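Networking > DNS & Routing > National filtering
Print | E-mail this page

Resolver stops answering when the country's gateway goes into isolation mode

Posted by Hikaden, 27 April 2019

We run a small office network on a Natix router in a country that has started testing a national DNS system. During the last test, foreign lookups failed for 14 minutes. Local sites kept working. The router forwards to two public resolvers abroad, and the cache holds up to 2,335 entries. Can I keep name resolution working during the next test, and would DNS over TLS help?
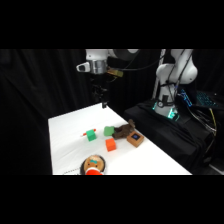

I can change the router settings, but the provider will not give us a second uplink before December.

3 comments

Sestisano
Encryption hides the contents of a query. It does not create a route. If the gateway drops all traffic to foreign addresses, DNS over TLS on port 853 fails the same way as plain DNS on port 53. Run a local caching resolver such as Unbound and turn on serve-expired, so old records are returned when upstream servers time out. Set the expired reply TTL to 60 seconds or less. This keeps names resolving, but the foreign hosts behind them stay unreachable until routing comes back.

First check which part fails. Run a traceroute to a foreign IP address during the test - if it completes, only DNS is being blocked and an encrypted resolver may be enough.

2 comments

Minami
Had the same thing, just use a VPN. Set it up before the test starts.

1 comment

Sestisano
A VPN with a foreign endpoint needs the same route. It only helps in the DNS-only case.

Share (2) | Tags: dns, unbound, caching, outage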